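Speaker notes: Sorting Things Nobody Asked You to Sort
Balthasar Zwahlen, Ulwood, 3/27/18

Slide 1. Say hello. Wait for the people at the back to find chairs. Mention that I own 107 foam blocks and have no children. Pause for pity.

Slide 2. Why blocks. They have a color and a shape, so there are at least two right ways to put them away, and a family of 3 can fight over both. Tell the Agudelo story – short version, leave out the brother-in-law.

Slide 3. Groups by color. Red with red, green with green, the yellows side by side. Then point to the blue cube, off by itself at the lower right, while the blue prism has gone in with the yellows. Ask the room who is bothered. Hands will go up fast.
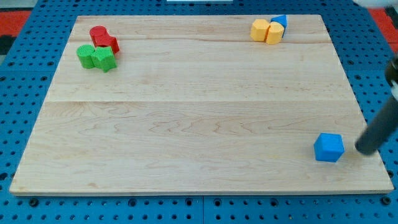

What do you do with a piece that fits two groups?
Pick the group you would look in first when you need it, and stop there.

Slide 4. Shape people. Cylinders together, cubes together, and a long argument over anything with a rounded face. Be kind, some of them paid to get in.

Slide 5. Homework: one drawer, six minutes, no labels. Last September a man in Toltis did his whole garage and wrote me a letter. Read the second paragraph only. Then questions, then coffee.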